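**Illton, Thursday, June 18, 2026.** The State Senate passed a bill on Wednesday evening that would require local school boards to publish classroom reading lists and course outlines before the start of each term. The measure now goes to the Assembly, where members are expected to take it up before the summer recess.

Senate Bill 82, introduced in May by Senator Wafula Ndung'u of Dedau, applies to all public schools from sixth grade through high school. Each board would have to post its materials on a public website and accept written comments from parents and residents of the district. Boards would also have to respond in writing to any formal objection within five weeks.

An earlier draft would have allowed a single objection to suspend the use of a book or lesson while the matter was under review. That section was removed in the Education Committee after school superintendents testified that it could leave teachers without materials in the middle of a term. Under the version passed Wednesday, challenged materials remain in use until the board has voted.

"Parents have asked for a clear view of what is being taught, and the bill provides it," Senator Ndung'u said in remarks on the Senate floor. "The decision on what to teach stays with the local board, where it has always been."

Opponents argued that the reporting duties would fall hardest on small districts. The Kinyua Unified School District told the committee in a letter that it has two employees assigned to curriculum work and that both also teach. The district asked for state funding to cover the cost of posting and updating the lists. The Senate did not add funding to the bill but did extend the compliance deadline for smaller districts by two years.

Members also debated whether the law should cover supplementary items such as news articles, short films and handouts. An amendment to include them was defeated. A second amendment, which passed on a voice vote, directs the Department of Education to prepare a standard form so that lists from different districts can be compared.

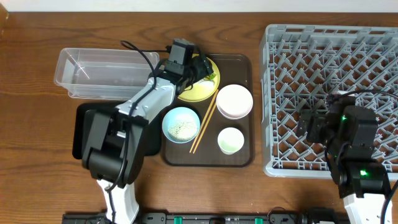
The Department would also be responsible for a statewide index of the posted lists. Skeltel, the contractor that maintains the Department's existing records system, has been asked to submit an estimate for the work. The Department said it would share the estimate with both chambers before the Assembly votes.

The teachers' association in Dedau has not taken a position on the amended bill. In written testimony on the earlier draft, the association supported publication of course outlines but objected to any rule that would require teachers to seek approval for changes made during a term. The current text allows such changes, provided that the posted list is corrected by the end of the term.

If the Assembly approves the bill without further changes, it will go directly to the Governor. Any amendment would return it to the Senate for another vote. The Assembly Education Committee will accept written testimony from the public through its clerk's office in Illton.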